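How to Sort and Reset a Desk Pen Organizer

By Anoma Selvanayagam
November 2025

A desk organizer fills up slowly. Pens go in, few come out, and after a while you are testing three of them before you find one that writes. Clearing it takes 30 minutes the first time and much less after that.

What you need

A sheet of scrap paper
Dish soap and lukewarm water
A soft cloth
A cotton swab or an old toothbrush
A small box for spares

Step 1: Empty everything

Take out every pen, pencil, clip and folded receipt and lay it all on the desk. Turn the organizer over and tap the bottom. Eraser crumbs and staples collect in the corners and won't come out otherwise.

Step 2: Test the pens

Scribble a few lines with each pen on the scrap paper. If it skips, try again on a fresh spot. If it still skips, throw it out or put in a refill. Markers with frayed tips go too. Put working pens you don't use every week in the spares box and keep the box in a drawer.

Step 3: Wash the organizer

Clear plastic shows ink marks and fingerprints, so wash it even if it looks fine. Use lukewarm water and a drop of dish soap. Hot water can warp thin plastic. Work the toothbrush into the seams. For ink that stays put, try a little white toothpaste on the cotton swab, then rinse. Avoid paper towels, as they can leave fine scratches. Let it air dry upside down. 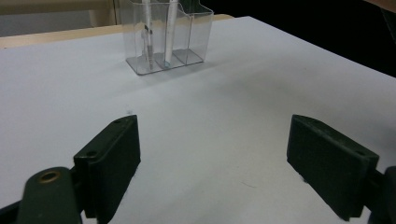
Decide what each compartment is for before you put anything back. With three side by side, I give the tall one on the left to slim pens and the middle one to thicker pens and markers. The short one on the right stays empty on the first day. Leave it that way until you notice what you keep reaching for - scissors, a glue stick, sticky notes - and give the space to that.

Step 4: Put it in the right place

Set it on the side of your writing hand, far enough back that your elbow clears it. Wipe the desk first. Grit under a plastic base will scratch a painted or laminate top.

Step 5: Keep it that way

When a new pen comes in, an old one goes to the spares box. Check the compartments once a month and tap out the crumbs.

If your organizer has removable dividers, wash those separately and dry the slots before sliding them back in.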